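Sorting Blocks on a Wooden Work Board: Group Project Report
Édgar Giraldo and Yolanda Mamani, module 2, November 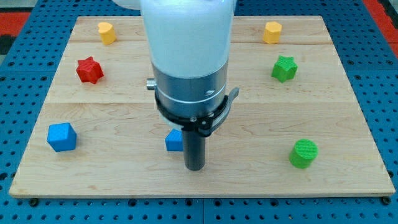

Yolanda asked in the first planning meeting why we needed a wooden board at all when the blocks could go straight on the pegboard, and said she would want that answered before anything else got written up.

So, answering that first. Small blocks and a surface full of holes don't go together well. Corners catch. You push a block sideways and it stops on a hole edge, then jumps. On the maple it slides. We did try both, half an afternoon, and the pegboard tries are in the appendix if anyone wants them.

Aim

Find out which block shapes are easy to place on a marked spot and which ones drift, tip or end up turned. Then suggest a layout for the shape sorting set that Berkby (our name for the whole kit, board plus blocks plus score sheet) could use with first years at the open afternoon.

Materials

Board, pale maple, several planks joined. Light colour chosen so the blocks show up.
Blocks, plastic, small, different shapes and colours. Seven in the standard layout.
Blue pegboard table, already in the lab.
Score sheets, pencil, masking tape, a tin for spare blocks.

We looked at a darker board from the Dulavis catalogue. Too dear, and Édgar thought the blue blocks would get lost on it. Dropped.

Method

Each round starts from the same layout. Every block gets moved once to a spot given on the sheet, then the position is checked against a card template and written down as good, off or turned. Good means inside the template line all the way round. Off means any bit outside. Turned means right place, wrong way round. A block can be both off and turned, in which case we wrote turned, which we now think was a mistake (see Problems).

12 rounds per layout. Blocks wiped before each layout. Board wiped too, with a dry cloth only after we read that damp isn't great for unfinished wood.

Layouts were named Ccori and Gendano. Ccori is spread out. Gendano is tight, blocks nearly touching. No deep meaning in the names, Yolanda picked one and Édgar the other.

Results

247 placements ended up usable. 36 were thrown out, mostly becuase the sheet was filled in late and we couldn't agree what had happened.

Ccori was better for nearly every shape. In Gendano the usual fault was knocking the neighbour, so a block that had been fine was off by the end of the round. Long shapes turned more than square ones. Anything with a curved side rolled a bit if let go too early. Tall narrow shapes tipped, but less than we had guessed.

The seams. We worried about these a lot. Where two planks join there is a line, and we thought blocks would catch on it the way they did on the pegboard. Couldn't find any difference. Ran a fingernail over both seams that cross our working area, could hardly feel them. What the seams did do was help, you can use them as a guide line when lining up the template. Not planned but we used it from then on.

Problems

The turned/off rule. Should have had two columns. We can't go back and split them now.

Template card went soft at the corners after a while and had to be recut. The second one was a hair bigger then the first. We measured it afterwards, small, but it should of been checked before.

Light. Late rounds were after 4 pm and the overhead light puts a shadow along the side of each block, so judging the template line got harder. All Gendano late rounds, which isn't fair on Gendano.

What we'd change

Start with fewer blocks and add. Two columns on the sheet. Cut the template from plastic. Swap the order so both layouts get morning and afternoon. Leave the curved shapes out of the first year version, or keep one only.

Who did what

Édgar: board choice, templates, results table. Yolanda: layouts, score sheets, most of the writing except this bit and Problems. Both: the rounds.

Appendix A has the sheets, Appendix B the pegboard tries.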